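Workshop tips, simulated kitchen edition. Updated 7/26/23.

I've heard the pitch for Prakine plenty of times: point the planner at a cabinet and it works out the rest. I don't buy it. These are the habits that save me time anyway.

**Check the camera before you blame the planner.** Log the wrist view and look at it yourself. A tilted view with no door in it isn't a planning problem.
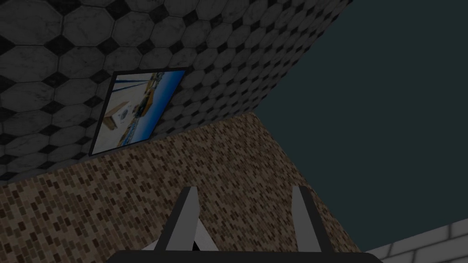
*Wrist view, open fingers, octagon tile and mosaic.*

**Don't trust a success rate without the seeds.** Flindent's demo page brags about 80 straight opens. I ran 254 starts with the same settings and quit believing the page well before the end. Save your seeds next to your config file and keep the failures too.

**Approach slowly near hardware.** Small fittings are easy to lose behind a finger. I cap the speed for the last stretch and make the perception node report again before the fingers close.
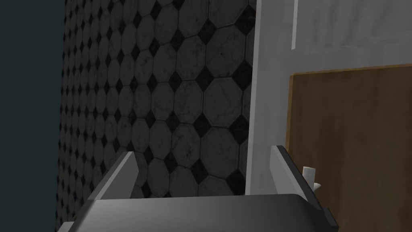 Nerea Casado wrote in to say the speed cap is a crutch, and that a decent depth filter fixes the same trouble without slowing anything down. Maybe. I tried the one in Górecki and went back to the cap.

**Don't let color do all the work.** A red-orange bar on a pale door is a gift to any segmenter. Change the handle material and run it again before you tell anyone your detector is good.
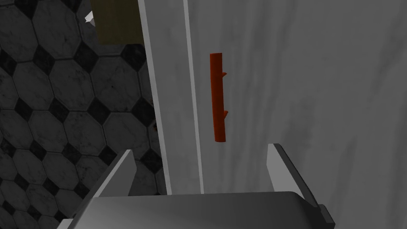 Same goes for lighting. Even light hides a lot of bad thresholds, so turn it down, move it, and rerun the whole batch.

**Clear old plans on reset.** Rindemow caches the last path and will happily reuse it in a new layout. Wipe the cache in your reset script.

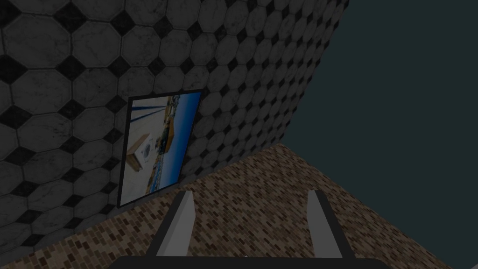 Do I need to retune when I swap wall textures?

Rerun perception first and leave the controller gains alone. If the pose estimates hold steady, there's nothing to retune.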